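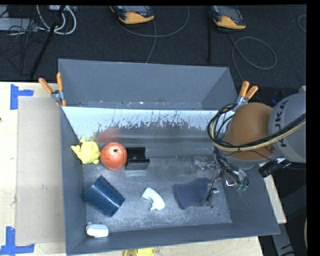
Tiempo de lectura: 4 minutos

Hace unas semanas me tocó rehacer un panel de ventas que llevaba años funcionando a base de parches, y me prometí escribir los pasos antes de que se me olvidaran. Los datos vienen de Prosel, un exportador bastante viejo que escupe un CSV por tienda, y la idea es acabar con un informe que se actualice solo. Lo primero es decidir qué metes dentro. Un modelo de datos acepta cualquier cosa, igual que una cubeta gris acepta un juguete amarillo pegado a una fruta rojiza, y luego vienen los líos cuando quieres sumar peras con muñecos. Así que, antes de abrir nada, apunta en un papel las preguntas que el panel tiene que contestar. En mi caso eran 4, y me sobró media página.

Paso uno: juntar los archivos

Crea una carpeta solo para los CSV y no guardes nada más ahí (yo dejé una vez un PDF y me pasé la tarde buscando el error). En tu herramienta, elige importar desde carpeta y combina. Con mis archivos salieron 2,701 filas, y lo anoté enseguida, que ese número te va a hacer falta después.

Paso dos: limpiar

Quita las columnas que no responden a ninguna de tus preguntas. ¡Sin pena! El original sigue en su carpeta. Después revisa los tipos: las fechas como fecha, los importes como decimal y el código de tienda como texto, porque si lo dejas como número te come los ceros de la izquierda. Los nombres de tienda también dan guerra. La de Flededham me aparecía escrita de tres maneras distintas, y la de Yalçınkaya llegaba con los caracteres rotos hasta que cambié la codificación del archivo a UTF-8.

Paso tres: separar hechos y catálogos

Deja las ventas en una tabla y las tiendas en otra, unidas por el código. Parece trabajo de más para un panel pequeño, ya lo sé, pero el día que una tienda cambie de nombre lo corriges en un solo sitio y te vas a comer. Añade también una tabla de calendario — yo la genero desde enero, aunque los datos empiecen en febrero.

Paso cuatro: comprobar

Vuelve a contar las filas. Si antes de unir tenías una cifra y ahora tienes más, hay un código repetido en el catálogo. Compara luego el total de una tienda con el archivo original, a mano y con calculadora si hace falta.

Paso cinco: publicar

Yo uso Zandley para compartirlo. Programa la actualización de madrugada y activa el aviso por correo cuando falle. En las tablas de detalle pongo un límite de 600 filas visibles; sin él, el navegador del portátil viejo de la oficina se arrastra.

Me queda pendiente el tema de los permisos por tienda, que da para otra entrada. De momento todos ven todo y nadie se ha quejado.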